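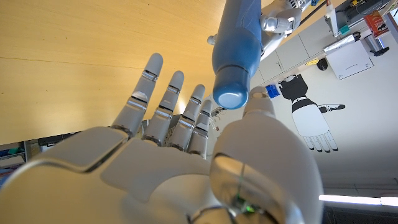
Multi-finger hands vs. parallel jaws for two-arm handoffs

skivow_refugee
Posted Thursday, 9:14 PM

Short version for people who only read first posts: we've been comparing hands for passing a bottle from one arm to the other, and I have opinions and a spreadsheet. The spreadsheet has 351 rows, so you're getting the opinions.

Setup is two arms over a table, a five-finger hand on each, wrist cameras plus one up at the head. The Stamley controller runs both sides. Before this we did the same job with Prirnano parallel jaws, which cost less than one of these fingers and complain less too.

What I like about the hands: they don't care much how the bottle arrives. With the jaws, if the approach was tilted, you got a squeeze on the shoulder of the bottle and a short trip to the carpet. The fingers wrap, so you can hand over at an angle and the planner doesn't sulk. 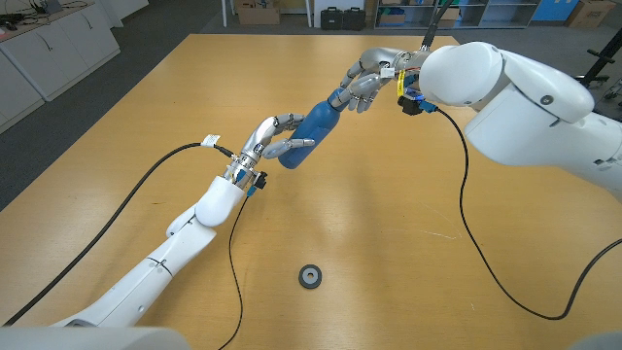

Mid-pass, both hands on the bottle.

What I don't like: everything else. Calibration takes 20 minutes a side. The thumb has its own ideas about where zero is. And the release timing is a whole separate hobby. If the giver opens early you have gravity to deal with, if it opens late you have two arms playing tug of war with a bottle, very politely, at low torque.

torque_and_pone
Posted Thursday, 9:40 PM

So you spent a pile of money to do what two jaws and a funnel could do. Congratulations on your fingers.

Serious question though, are you using the head camera for the handoff or only the wrists? We gave up on head-only. As soon as one hand closes, it hides the part you wanted to look at.

skivow_refugee
Posted Thursday, 9:52 PM

Head camera for the first grasp and for lining up the receiving hand, wrists for the last stretch. The head view is great as long as the other hand is still open and standing off to the side. You can see the whole bottle, you can see which way the palm faces, life is good. Then the hands meet and it becomes a camera for looking at knuckles.

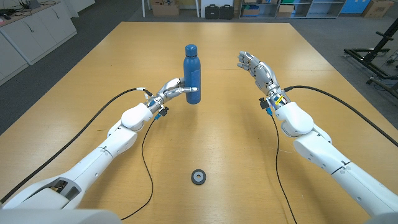 gantry_gus
Posted Thursday, 10:05 PM

I'd skip the head camera altogether and put the money into fingertip sensing. We ran the Feng pads on a pair of jaws last July and release timing stopped being an issue. The giver feels a pull, the giver lets go. No vision in the loop at all.

torque_and_pone
Posted Thursday, 10:11 PM

Feng pads are fine until they get dusty, and then the giver feels a pull from its own conscience and drops things at random. Ask me about week three.

gantry_gus
Posted Thursday, 10:13 PM

Did you clean them?

torque_and_pone
Posted Thursday, 10:20 PM

Define clean.

skivow_refugee
Posted Thursday, 10:38 PM

I'm with Gus on touch in principle. The trouble is I'd still want something to tell me where the bottle is before contact, and for that the wrist camera on the receiving side has been the best of the bunch. It's got its own fingers and thumb in view all the time, so you can judge the gap between thumb and cap directly. No transforms between three frames that each disagree by 56 tenths of nothing. The downside is that the hand eats half the picture, and the world comes out upside down. You rotate it in software or you learn to live like a bat.

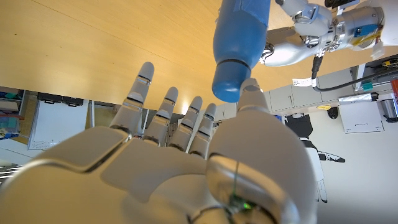
benchtop_hermit
Posted Thursday, 11:02 PM

Rotate it before you log it, please. We trained on 2594 clips with one wrist flipped and the other one not, and the policy learned that left is a matter of opinion.

On the hands, I disagree with everybody. For bottles, jaws win. For anything with a handle or a trigger, fingers win. Testing fingers on a cylinder is like road testing a truck in a parking space.

skivow_refugee
Posted Thursday, 11:09 PM

Fair. The cylinder was supposed to be the easy one we'd get out of the way first. Spray bottle is next, assuming the thumb finds zero.

torque_and_pone
Posted Thursday, 11:15 PM

Put me down for the funnel. Also post the spreadsheet.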